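# Moving Heavy Things Over Bad Floors: My Term Project

Industrial Materials Handling, project report
2020-10-04

So my project was supposed to be on pallet racking. I had a whole outline and everything. Then in August I got a summer job at Drarnen, which is a shop that rebuilds old printing presses and sends them back out, and I spent most of my time there pushing stuff. Carts, crates, rollers, half a press on a set of skates. By the second week my hands hurt and I'd gotten really interested in wheels, and I asked if I could switch topics. Professor Ásgeirsdóttir (Inger Ásgeirsdóttir, for whoever files these) said yes as long as I measured something.

I measured something! It's the force it takes to get a loaded cart moving, with different casters on it, on different kinds of floor. That's the whole project. I thought it would take me two weekends and it ate most of September.

## What I wanted to find out

The guys at Drarnen had opinions about casters. Strong ones. One camp said hard wheels are the only way to go and the soft ones are for hospitals. The other camp said hard wheels are fine until you meet a crack, and then you're stuck there with your shoulder against the load like a football player. Both camps had bad backs, so I didn't know who to believe.

My questions, the way I wrote them in the proposal:

- How much push does it take to start the cart on smooth concrete?
- How much does it take to get over an expansion joint?
- Does it matter which way the swivel casters are pointing when you start?

That third one I threw in at the last minute to fill out the page, and it ended up being my favorite part of the project.

## The cart and the casters

I used a flat steel platform cart, the old Eltach kind with the fold-down handle. Two rigid casters at the back, two swivels at the front. Drarnen had a spare one and let me keep it in the school shop all month, for which I owe them donuts. I loaded it with scrap plate until the whole thing, cart included, came to 700 pounds on the shop floor scale. I strapped the plate down with two ratchet straps after it slid on me the first day. (Nothing broke. It was loud.)

I tried three sets of wheels:

**Cast iron.** These came with the cart. Old, greasy, heavy, and they make a noise on concrete that you feel in your teeth.

**Ratora polyurethane on an iron core.** The hard-but-not-that-hard option. Most of the newer carts at Drarnen have these.

**Soft rubber, from Ragnarsson.** Same diameter as the other two. I made sure of that, because bigger wheels roll over things more easily and I didn't want that messing up the comparison.

All the sets bolted onto the same plate pattern, which I'd like to say was good planning. It was luck. I ordered the Ragnarsson set before I measured the holes.

## How I did the pulling

The push force was measured as a pull force, if that makes sense. I hooked a crane scale to the front of the cart with a short piece of chain, and hooked the other end to a hand winch bolted to the wall. Then I cranked the winch slowly and watched for the biggest number before the cart started to roll. The scale has a peak hold button, so I didn't have to be fast at reading it. I did have to remember to reset it, and there's a page in my notebook with a big X through it where I forgot.

Every combination got 7 pulls. I threw out the highest and the lowest and averaged the rest. Professor Ásgeirsdóttir asked why I didn't just use all of them, and my answer was that the first pull of the day was always weird, and she told me to write that down, so I'm writing it down. The first pull of the day was always weird. I think the cart had been sitting overnight and the soft wheels had flattened a little on the bottom. They were the worst for it. The iron wheels didn't seem to care.

The floors were:

1. Sealed concrete in the main shop, swept
2. The same concrete, at the expansion joint by the roll-up door
3. The asphalt pad outside, which is old and has gravel coming out of it

For the joint, I parked the front wheels down in the gap on purpose and started from there. That's the bad case. If you're already rolling you have momentum and you mostly just get a bump, but if you stop with your wheels in the gap (and you will, there's a door there, everyone stops at a door) then you have to lift the load out with your push.

## What happened

On the swept concrete, the hard wheel camp is right. Cast iron started with the least pull, the polyurethane was a little behind, and the rubber took the most by a lot. It's easy to see why if you look at the wheel from the side under load. The rubber squashes out at the bottom and the cart is always kind of climbing out of its own dent.

Then I moved to the joint and everything flipped around. With the iron wheels sitting in the gap, the scale went over 60 pounds and the cart just sat there, and then all at once it jumped out and came at the winch, and I let go of the handle and stepped back. I put a wooden stop on the floor after that. The rubber wheels came out of the gap gently. It was kind of boring to watch. The polyurethane was in between, but closer to the iron than I'd guessed.

On the asphalt I never got good numbers. The spread between pulls was so wide that it depended more on which piece of gravel I was parked against than on which wheels I had. I've got the readings in the appendix table but I wouldn't lean on them. If I had to push that cart across that pad every day, I'd pick the rubber and I'd also pick a broom.

### The swivel thing

OK, so this is the part I liked. When you roll a cart backward into a parking spot and then go to pull it forward, the swivel casters are pointing the wrong way. They have to swing around before the cart goes straight, and until they do, they drag sideways. Everyone who has used a shopping cart knows this in their bones.

I tested it with the swivels trailing (the good way), sideways, and fully reversed. I figured reversed would be the worst. It wasn't! Sideways was the worst, on every wheel and every floor. Reversed was sneaky, because the cart starts to roll pretty easily and then the casters decide to swing, one before the other usually, and the front end kicks to one side. So the pull number looks fine but the cart ends up not going where you wanted. At Drarnen I'd gotten my ankle clipped exactly like that and blamed myself.

The difference was smallest with the iron wheels, which can skid a bit as they turn. The rubber ones grip the floor, so they fight you.

## Things that went wrong

I already told you about the plate sliding and the peak hold button. The other big one was that my winch was too high on the wall to begin with, so the chain was pulling up at an angle and lifting the front of the cart a tiny bit. That makes all the numbers look too good. I caught it because the rubber wheels looked less squashed while I was cranking than when I let off. I moved the winch down to the height of the cart's deck and did the whole first week over again.
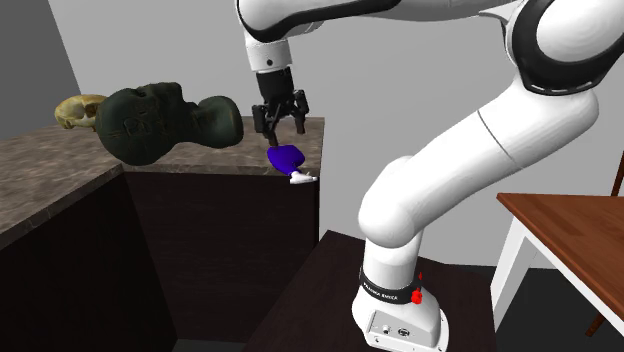
After the redo, the numbers were a lot steadier, and the worst pull in a set was usually close to the best one. I'd tell anyone doing this to level the chain before they do anything else. Put a bubble level on it, it takes a second.

I also ran out of time on cart load. I wanted to do everything again with half the plate taken off to see if the forces just go down in proportion. I got 17 pulls into that before the shop needed its floor back, all of them on the smooth concrete, and it looked like the iron scaled pretty evenly and the rubber didn't. That isn't enough to claim anything, so it's in the appendix and not here.

## What about just fixing the floor?

My lab partner from last year read my draft and asked this, and fair enough. You can fill a joint, or you can lay something over it, like a steel plate or a plastic sheet, and roll across on that. I tried one quick run with a piece of thin steel laid over the joint by the door. The cart went over it like it wasn't there with all three sets of wheels. But the plate also walked a little each time I crossed, and it had to come up every evening so the door would close. At Drarnen they'd had a plate like that and it ended up leaning on a wall, which I think says something about how long people will keep moving a plate.

So if your floor has one bad spot and it's always the same spot, cover it, and fasten the cover down. If you've got bad spots all over, I'd change the wheels.

## What I'd pick

For the Drarnen shop I recommended the polyurethane, which made both camps mad. Their floor is mostly good and the loads are heavy, and the rubber would wear people out on the long straight runs. For the two carts that live near the loading door and go over the joint all day, I said rubber. They've put a set on one of them so far. I haven't heard how it's going.

The cart is going back next week with the iron wheels on it, the way I got it. The full table of pulls, the bolt pattern sketch, and the crossed-out page are all in the appendix.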